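Boards > Kitchen Automation > Buying and Budgets

Thread: Planning the kit for a lid-opening arm, what would you spend?

Right, I've got 2,000 pounds to get a small arm opening and shutting appliance lids, and I'm already arguing with myself over where it goes. Half of it wants to go on the arm and the other half keeps getting eaten by grippers, mounts and spare bits. The lid is the job, so I've started from the cooker and I'm working backwards.

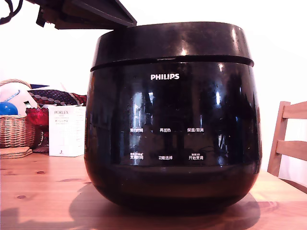 Luvura
Thread starter, hobby builder

Two quotes so far. Sistedow want 1,038 for their small arm with a basic two-finger gripper, and Vrabec are cheaper on the arm but charge 200 for the gripper on top and won't say what the postage is. I was leaning Sistedow, but the reach is a bit mean and I'd have to bolt it right up close. Has anyone bought from either? I'd also like to keep something back for a second cooker, as I fully expect to wreck a hinge while I'm learning!

> Workine wrote:
Don't buy the arm first. Get a cheap luggage scale, hook it on the lid and see what pull you need, then shop. I did it the other way round and ended up with a lovely arm that couldn't lift the thing I bought it for. Also, a second cooker is money well spent, but get the same model or you'll be teaching it all over again.

> tinlid_74 wrote:
Disagree with Workine. Payload hardly matters on a rice cooker, the lid weighs next to nothing. Reach is what you pay for. With the lid raised and tilted back to the left like that, the gripper has to travel over the top and back to shut it, and a short arm will run out halfway. I'd go Vrabec and swallow the 200.

> Luvura wrote:
Hmm, I hadn't budgeted for the over-the-top bit at all.
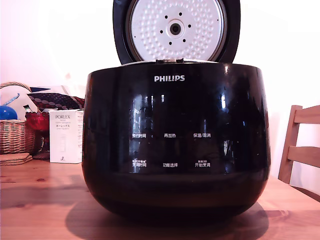 Grippers are where I'm stuck now, if I'm going to pay extra for one. Soft fingertips cost more and wear out, hard ones are cheap and will scratch everything I own. That inner plate is all little dimples with the steam valve bang in the middle, and I don't want metal fingers anywhere near it, so I'm coming round to soft ones plus a spare set. And yes, the shell is so shiny I'll probably have to put money aside for a decent depth camera too, or at least some matt tape.

> Workine wrote:
Matt tape! Please try the tape before you spend a penny on cameras. Still think you should measure the pull.

> tinlid_74 wrote:
Tape falls off in steam. Camera.

Reader comments

pans_and_plans: Ask Vrabec for the postage in writing. Mine came in March and the delivery charge was a nasty shock.

ovenglove: Second-hand arms are fine if you can see one moving before you pay. Saved me a fortune.

Workine: Luvura, did you do the luggage scale yet?

Contact the moderators | Copyright 2018 Kitchen Automation Boards | Back to top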